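Workshop notebook, Oct 31, 2018
Table finish, and the wall panels (again) 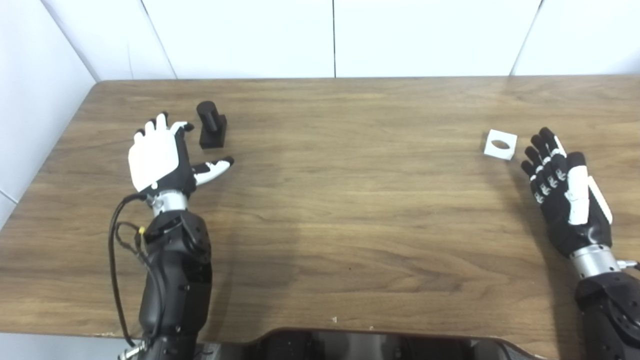

Second go at the finish question, and I think I've finally made up my mind, so I'm putting it down before Darlene talks me out of it. We want one look for the tables in the Bekia job and we've been going back and forth between the pale one and the dark one since March. My vote is for the brown in the middle, the walnut-style one. I had it set up against the plain white panels in the corner and it holds up so much better than it did under the window! The grain still shows, the brown stays brown, and the panels go a soft gray-white behind it. On the pale top I had before, everything ran together and you lost the back edge of the table completely.

Latifa came by while I was squinting at it and said it was "a bit bank lobby." I see what she means. But she also said that about the pale one (and about the chairs, and about my good lamp), so I'm writing it down as a maybe. Puspita likes it. Ovidiu wants to know what it costs, and I told him the same as the others, then went and checked, and thank goodness it is the same.

Finish coats. I've used the Grurnura oil on the test boards so far and I like it a lot, it goes on easily and doesn't smell up the whole shop. Three coats on the first board, two on the second. With two it looks a little thirsty near the ends, with three it's got some depth to it but I can see fingerprints if I get down low and look across. I tried rubbing the three-coat board back with a gray pad and that killed most of the shine. Haven't decided if I want to do that over a full top, my shoulder is already complaining just thinking about it.

Sanding: 220 and stop. I went up to 320 on one board to see, and the oil just sat there. Karla says she told me this last year. She probably did.

Things I spilled on the boards on purpose: coffee, salad dressing, the blue marker. Coffee wiped off fine after lunch. Dressing left a ring on the two-coat board, nothing on the other. The marker is there forever on both of them, so please let's keep the blue markers away from the real tables. I'd also like to do red wine but I'm not bringing in a decent bottle for it.

Panels. The corner is four panels, three along the back and one angled in on the left, and what bugs me is the seams. They're thin, and once you've noticed them you can't stop noticing them. I put filler in a spare panel yesterday and sanded it flush, and then the paint dried a hair different over the filler so now there's a stripe in place of a line. Great. Next try is to prime the whole face after filling and then roll it, with the same roller, on the same day. If that doesn't do it I'd be happy to leave the seams as they are and call them a feature – plenty of people pay extra for that kind of thing.

I also want to look at how the table meets the panels along the back. Any gap there collects crumbs and screws and pencil stubs (I found a drill bit I'd been blaming Ovidiu for, sorry Ovidiu). Could be a little strip of something soft back there, felt maybe. Darlene has a roll of gray felt from the Chamoun shelves and I've asked if I can have the end of it.

Light. It's nice and even in the corner at the moment and I'd like everyone to leave the lamps exactly where they are until I've finished comparing. I put tape on the floor. If you have to move one, put it back on the tape! The whole reason I got the first round wrong was that I looked at one board in the morning and the other at five o'clock and thought I was seeing a difference in the stain.

Money, for Ovidiu. Budget line for tops is 515, and 300 of that is already spoken for with the Pultetti order, so whatever I do with oil and pads and filler has to fit in what's left. It does fit, if I don't ruin another panel.

Still to do:
Prime and roll the filled panel, look at it the morning after.
Third coat on the two-coat board, then the dressing again.
Ask Karla where the good scraper went.
Felt from Darlene.
Cut one more board from the offcut behind the door and leave it bare, so we've got something to hold the others against.

Later, same day. Latifa walked past again and said the brown is growing on her. I've underlined this in the paper copy. Puspita thinks we should round the front corners over a bit more, she caught her hip on the mock-up and wasn't happy about it. I'll run the bigger bit on a scrap tomorrow and see how it takes the oil on the end grain, that's always where it goes dark on me.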